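We ran the Femon cloth-handling package on our two-arm cell for 14 working days in December. It's sold as a learned policy plus a small planner: the policy picks grasp points from wrist camera views, and the planner decides which arm moves next. Our license covered the flattening and folding modules. Loukia Koutsoukos set up the cell and ran most of the trials.

Setup took most of a Thursday. The calibration routine is well documented, but the gripper offsets have to be entered by hand in two files, and the installer doesn't check that they agree.

The vendor rates grasp selection on bunched cloth as the strong point, and we agree. Of 713 grasp attempts on printed fabrics, 651 were scored as valid, meaning one layer or one intended fold between the fingers. Most misses came from dark hollows in a curled flap, where the depth estimate is weak.
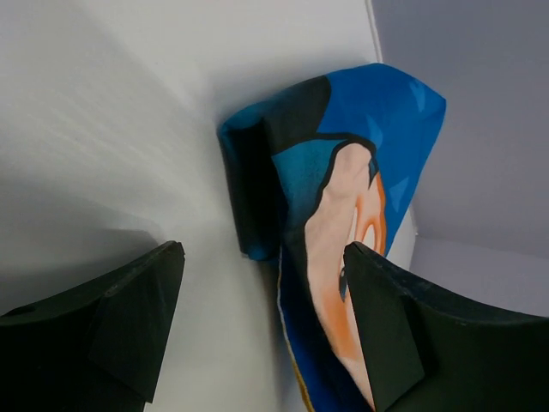 *Wrist view, bunched printed cloth, fingers clear of the folded flap.*

Flattening is slower than the Jisska module we used before, but it leaves fewer trapped corners. The planner re-evaluates after every release. That costs time on easy cases and saves it on hard ones. The confidence threshold is exposed in the config file - leave it at the default until you've logged a few hundred attempts of your own. 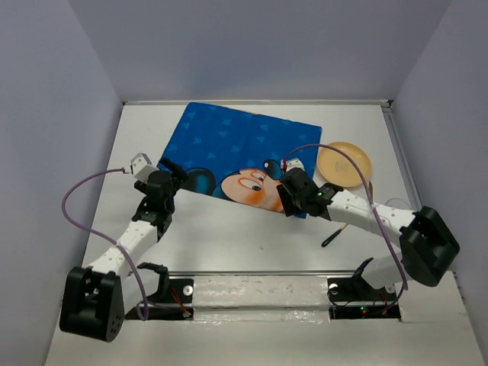
Femon's edge detector is the part we'd like to see reworked. It was trained mostly on plain textiles, and strong outlines in a print can be returned as hem candidates. A large cartoon face printed along the lower edge is a difficult case, with a dark outline lying close to the real border. Masking the print by color helped a little. Objects near the cloth, such as a plate just off its right edge, have to be added to the keep-out map manually.

Logging is good. Each attempt stores both wrist views, the chosen point and the runner-up. The fold module is less finished and failed to load twice after an update.

Recommended for labs that work with crumpled fabric and can live with a weak edge detector. For plain towels, Jisska is faster and easier to install.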